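About Pullumard

Our School

Pullumard is a school of baking and table service. We teach the making of breakfast breads and the correct way to present them, from the first mixing of the dough to the moment a plate is set before a guest. The school began in one rented room in Drulledow and now occupies the ground floor of the former grain exchange at Grirnport, where all instruction takes place.

The school offers 6 courses each year. They are open to working bakers, hotel and café staff, and adults with no previous training. Applicants are asked to complete a short form and to attend one morning visit before enrollment.

What We Teach

Instruction at Pullumard is divided between the bakehouse and the service room. In the bakehouse, students learn to prepare laminated doughs, enriched breads, and plain rolls. Each student is responsible for a full batch, including weighing, folding, resting, shaping, and baking. Instructors review the finished goods with the class and keep a written record of each student's progress.

The croissant holds a central place in the curriculum. It demands accurate temperatures and a patient hand, and faults made early in the day are plain to see by the time it is baked. Students begin with the straight form and proceed to the crescent once their layers are even. Fillings are not introduced until the second half of the course.

In the service room, attention turns to the table. Students study the choice of plate, the placing of a single item, and the handling of pastry without damage to its surface. A round plate with a raised rim is used for most breakfast service. It is laid first and left empty until the pastry is ready to be placed, and the remainder of the setting is kept plain.

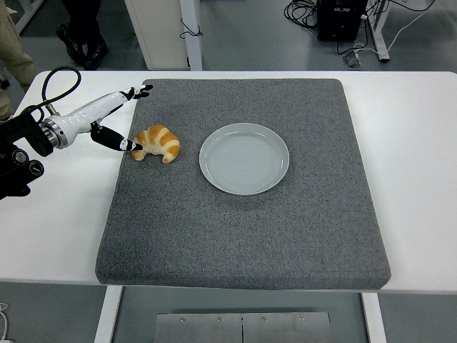

Sfeir writes that the service lessons were the part of the course least expected and most often used since. "I had come to learn dough, and I did, but I now spend every morning putting pastry on plates. I used to crush the ends of a crescent before it ever reached the guest. It would help new students to know how much of the second month is spent at the table."

The course outline sent to applicants has been revised accordingly and now lists bakehouse and service hours separately.

Facilities

The bakehouse contains deck ovens, a dough sheeter, and a cool room for overnight resting. Its total floor area is 2000 square feet. The service room adjoins it and is furnished with tables at which students practice laying and clearing. Plates, mats, and linens are supplied by the school and must be returned to the shelves at the close of each session.

The school also maintains a reference library of 550 volumes on baking, milling, and hospitality. Current students may borrow up to two books at a time. Former students may consult the collection on the premises during office hours.

Our Place in the Community

Goods baked during instruction are offered for sale at the front counter from 8:00 a.m. until supplies are gone. Proceeds are applied to the cost of flour and butter. During the fall term the school also supplies rolls to the Grirnport public breakfast, which is held in the market hall.

Admissions

The principal term begins in September. A deposit of 800 dollars is payable on acceptance and is credited toward tuition. Students should provide their own apron and closed shoes; all other equipment is furnished. Inquiries regarding admission, accessibility, or visits may be directed to the school office, which is open on weekdays from 9:00 a.m. to 3:00 p.m.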